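Suche Suchbegriff eingeben Los
Diese Seite verwendet Cookies. Mit der weiteren Nutzung stimmen Sie dem zu. OK Mehr erfahren

Projektbericht Modul Nachhaltigkeit im Gastgewerbe, 4. Semester

Was bleibt auf dem Teller? Speisereste in einem kleinen Mittagslokal

1. Worum es ging

Lebensmittelabfälle in Restaurants, großes Thema, viel Literatur zu Großküchen und Mensen. Zu kleinen Lokalen mit einer Handvoll Tischen haben wir wenig gefunden. Meistens wird dort auch gar nicht gewogen, der Biomüll kommt in die Tonne und die Tonne wird geholt. Unsere Frage war deshalb erst mal ganz schlicht: Wieviel geht vom Gast zurück, und welche Komponente ist es? Zweite Frage, kam später dazu: Ändert sich etwas, wenn man beim Bestellen nach der Portionsgröße fragt?

Ursprünglich wollten wir auch die Lagerverluste erfassen (Gemüse das schlecht wird, abgelaufene Ware). Das haben wir nach der Zwischenpräsentation gestrichen. Zu viel für die Zeit, und die Lieferscheine waren lückenhaft. Im Bericht geht es also nur um Tellerreste und am Rand um Zubereitungsabfälle.

2. Das Lokal

Vida, ein Mittagslokal mit Suppen, Nudelgerichten und Reisschalen, geöffnet von 11:30 bis 15 Uhr. Bestellt wird vorne, gegessen im Haus oder mitgenommen. Die Karte ist klein und wechselt kaum, für uns praktisch. Ein Teil der Gäste kommt aus dem Bürohaus gegenüber, der Rest ist gemischt. Mitnahme haben wir komplett ausgeklammert, was die Leute zu Hause oder im Büro wegwerfen sehen wir ja nicht. Das ist eine Lücke, steht auch nochmal in Kapitel 7.

Als Vergleich war eine zweite Erhebung in der Kantine Plurnham geplant. Die Zusage kam, dann wurde dort die Spülstraße umgebaut und der Rücklauf lief wochenlang über einen Nebenraum. Also kein Vergleich. Wir haben von dort nur ein Gespräch mit der Küche, Auszüge in Kapitel 6.

3. Vorgehen

Zwei Durchgänge, beide im Juli. Im ersten lief alles wie immer. Im zweiten wurde an der Kasse gefragt: normale oder kleine Portion? Die kleine Portion war etwas billiger. Wie viel billiger, hat das Lokal festgelegt, wir hätten gern einen größeren Abstand gehabt.

Gewogen wurde mit einer Tischwaage von Prindar, Anzeige in Schritten von 2 Gramm. Ablauf pro Geschirrteil: Schale auf die Waage, Leergewicht abziehen (vorher für jeden Geschirrtyp bestimmt), Rest nach Komponente schätzen, Eintrag. Brühe wurde separat notiert. Das Schätzen der Komponenten ist der wackelige Teil, dazu unten mehr.

Eingetragen haben wir erst auf Papier und abends in eine Tabelle. Ab dem zweiten Durchgang direkt in die App von Nundico, die eigentlich für Inventuren gedacht ist, mit selbst angelegten Artikeln („Reis, Rest", „Brühe, Rest" usw.). Ging schneller. Nachteil: der Export macht aus Kommas Punkte und umgekehrt, hat uns einen halben Abend gekostet.

Insgesamt 704 Geschirrteile mit Gewicht. Nicht alle davon konnten wir einem Kassenbon zuordnen, bei 573 hat es geklappt. Für Fragen nach Gericht und Portionsgröße zählen nur diese. Für die Gesamtmengen haben wir alle genommen.

4. Ergebnisse erster Durchgang

Das Wichtigste zuerst — es ist die Brühe. Bei den Suppen bleibt fast immer Flüssigkeit stehen, oft eine Menge, die man nicht mehr als Rest bezeichnen würde sondern als halbe Portion. Die Einlagen werden rausgegessen, der Rest bleibt. Nach Gewicht dominiert das alles andere. Wir haben lange diskutiert, ob das überhaupt als Lebensmittelabfall gelten soll. In der Literatur uneinheitlich. Manche rechnen Flüssigkeiten raus, manche nicht. Wir geben im Anhang beides an, mit und ohne Brühe, dann kann man sich das aussuchen.

Ohne Brühe sieht es anders aus. Da liegt der Reis vorn, vor allem bei den Schalen mit viel Soße oben drauf. Der untere Teil vom Reis bleibt trocken und wird nicht mehr gegessen. Hat uns einer der Gäste auch so gesagt. Nudeln kommen dagegen kaum zurück. Fleisch praktisch nie, Tofu manchmal.

Gemüse: fast nur die Garnitur. Die Frühlingszwiebel oben drauf wird von vielen an den Rand geschoben. In Gramm ist das nichts, in der Häufigkeit schon auffällig, und gekauft und geschnitten wird sie ja trotzdem.

Uhrzeit: Zwischen 12 und 13 Uhr mehr Reste als danach. Vermutung: kurze Mittagspause, die Leute stehen auf wenn die Zeit um ist. Beweisen können wir das nicht, dafür hätte man die Verweildauer messen müssen. Wollten wir, war im Gedränge nicht machbar.

5. Ergebnisse zweiter Durchgang

Mit der Frage an der Kasse wurde die kleine Portion 173 mal gewählt. Mehr als gedacht. Wir hatten im Antrag noch geschrieben, das würde vermutlich kaum jemand annehmen.

Bei den kleinen Portionen kam deutlich weniger Reis zurück. Klar, es war ja auch weniger drin, aber auch der Anteil an der ausgegebenen Menge war niedriger. Bei der Brühe dagegen fast kein Unterschied im Anteil. Wer die Brühe nicht trinkt trinkt sie auch aus der kleinen Schale nicht.

Interessant fanden wir die normalen Portionen im zweiten Durchgang. Auch dort etwas weniger Rest als vorher. Mögliche Erklärung: die Leute mit kleinem Hunger sind in die andere Gruppe gewandert und übrig bleiben die, die aufessen. Das wäre dann ein reiner Sortiereffekt. Oder die Frage selber bewirkt etwas, wer sich bewusst für normal entscheidet isst vielleicht auch eher auf. Mit unseren Daten nicht zu trennen.

Nachgeholt hat mit der kleinen Portion fast keiner etwas. Eine Beilage dazu, ab und zu. Die Sorge des Lokals war, dass der Umsatz sinkt. Dazu dürfen wir keine Beträge nennen, nur soviel: die kleine Portion bleibt auf der Karte.

6. Was die Küche dazu sagt

Die Gespräche waren im Nachhinein fast ergiebiger als die Waage. Hätten wir früher führen sollen.

Im Vida wird der Reis mit einer Kelle portioniert, gestrichen voll, sagt die Küche. Wir haben an einem Vormittag mitgewogen und die Schwankung ist ziemlich groß, je nach dem wer an der Ausgabe steht. Das war den Leuten dort selber nicht bewusst. Ein Teil vom Reisrest ist also vermutlich einfach eine zu volle Kelle. Vorschlag von uns war eine kleinere Kelle mit Nachschlag auf Wunsch, wird ausprobiert, Ergebnisse haben wir nicht mehr mitbekommen.

Zur Brühe gab es eine klare Meinung: Weniger Brühe sieht nach zu wenig Suppe aus. Eine Schale muss voll wirken. Man bräuchte anderes Geschirr, schmaler und höher, und das kostet. Verstehen wir. Die Brühe ist in der Herstellung aber auch nicht umsonst, sie steht stundenlang auf dem Herd, und Energie haben wir in unserer Rechnung garnicht drin.

In Plurnham wurde uns erzählt, dass dort mit Tellergrößen experimentiert wurde und die Gäste sich beschwert haben, bis die alten Teller wieder da waren. Danach hat man die Beilagen einfach getrennt ausgegeben. Seitdem gehe weniger zurück, sagt die Küche, gewogen wurde es nicht.

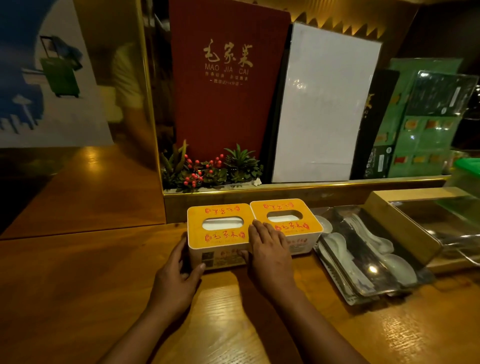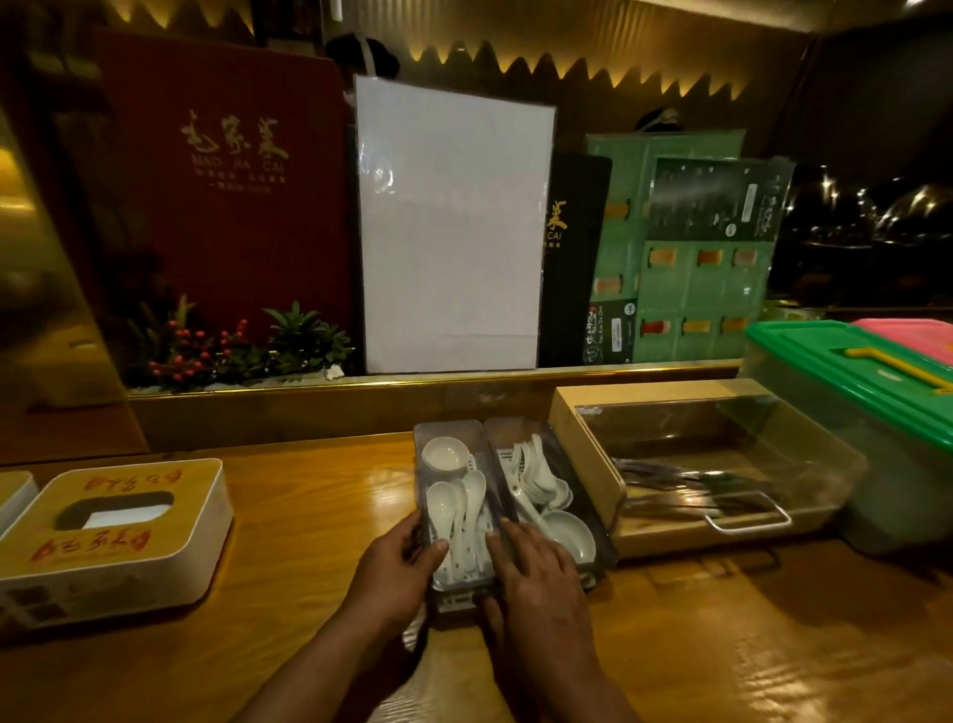 Theke

Noch ein Punkt aus den Gesprächen, der in keine Kategorie passt: Zubereitungsabfälle. Strünke, Schalen, Knochen aus der Brühe. Laut Küche ist das nach Volumen mehr als alles, was vom Gast kommt. Wir haben nur an zwei Vormittagen grob mitgeschaut und keine belastbaren Gewichte. Wenn das stimmt, wäre die Frage nach den Tellerresten fast der kleinere Hebel. Unvermeidbar ist davon sicher das meiste, aber beim Kohl z.B. werden die äußeren Blätter sehr großzügig entfernt.

7. Einschränkungen

Ein Lokal, ein Monat, Sommer. Im Winter wird vermutlich mehr Suppe bestellt und evtl. auch mehr davon getrunken. Übertragbar auf andere Betriebe nur mit Vorsicht.

Komponenten geschätzt. Wir haben bei einem Teil der Schalen unabhängig voneinander geschätzt und verglichen, bei Reis und Nudeln lagen wir nah beieinander, bei Soße und Gemüse nicht. Soße klebt am Reis, das lässt sich nicht sauber trennen.

Mitnahme fehlt. Die Gäste haben außerdem gemerkt dass gewogen wird, wir standen ja direkt an der Rückgabe. Ein paar haben nachgefragt, und mindestens einer hat danach noch aufgegessen, den haben wir rausgenommen.

Keine Zufallszuteilung zwischen den Durchgängen. Im zweiten war es wärmer. Ob das den Appetit beeinflußt — gut möglich.

8. Was man daraus machen könnte

Nach der Portionsgröße fragen kostet fast nichts und hat hier funktioniert, zumindest beim Reis. Kellen prüfen auch. Für die Brühe haben wir keine gute Lösung. Überlegt hatten wir „mit wenig Brühe" als Option auf der Karte, wurde vom Lokal abgelehnt, zu kompliziert im Mittagsgeschäft.

Für eine Folgearbeit würden wir die Zubereitungsabfälle von Anfang an mitnehmen und lieber kürzer, dafür in mehreren Betrieben messen. Und die Artikelliste in der App vorher anlegen, nicht mittendrin.

Tabellen mit und ohne Brühe im Anhang A, Gesprächsleitfaden Anhang B. Die Rohdaten liegen beim Lehrstuhl, Bons sind anonymisiert.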